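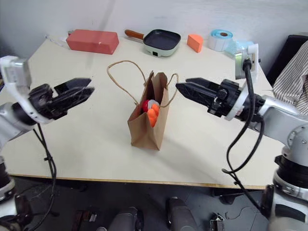 Tirnix Pair: two arms, paper bag on the bench, rope handles up.

Tirnix Pair, bench recording kit

Two-arm set for recording handling examples. You teleoperate, it logs, you train whatever you like on the output. In stock, ships from our Fisley unit.

Price: £3687 ex VAT, per month on the short hire. Purchase price on request, depends on arms.

What you get
Two arms with parallel grippers, two fingers each
Leader pair for the operator (desk clamp included)
Head view plus a camera for each wrist
Recording box with the Dukell logger already installed
Cables, spare finger pads, printed setup card

Not included: table, screen, props. Any flat table that doesn't wobble will do. Pale top is best, dark grippers show up well against it.

The starter set
Every hire comes with 2312 recorded episodes so you're not beginning from nothing. Household jobs mostly. Bags, pans, play food, tape, folding. Each episode has joint positions, gripper opening, all camera streams and one line of plain text saying what the operator was asked to do. Failed attempts are kept and marked as failed. Please dont delete them, the filter in Dukell hides them if you want.

Bag tasks are the biggest group. Paper carriers with rope handles are a pain: the handles flop about, one stands up and the other drops, and the bag tips if you come in low. Needs plenty of variety. Move the bag between episodes, turn it, swap what's inside, change the stuff at the back of the table as well. A policy trained on one tidy layout will fall over in a different room.

Recording speed
400 episodes in a day is what Loan Đỗ gets with a practised operator and someone resetting the table. Expect less in your first week. Operators tire, so swap over at the half hour.

File format
One folder per episode. Video as MP4, states as Parquet, task text as JSON. Timestamps are shared across all streams. Converter scripts on the support page, the older ones still say Đào in the header (previous name of the logger, same thing).

Setup
Clamp arms, run the calibration, check both wrist views, record one dummy episode and play it back. If the playback drifts, calibrate again before you go any further. Leave slack in the cables at the wrist, full reach pulls on them and the connector is the first thing to go. Stop button within reach of the operator, always.

Questions we get
Can I hire one arm? Yes, ask. No leader pair discount though.
Can I keep my recordings private? Yes, they stay on your box. Wipe it or tell us to wipe it when it comes back.
Does it work with my own grippers? If they bolt to the standard plate. Send a drawing first.
Training days? One included, at yours or at Fisley, extra ones charged seperately.

Next hire slots are from May. Prices checked April 2026. Delivery and collection quoted by postcode, email Loan Đỗ on the hire desk with your dates and table size.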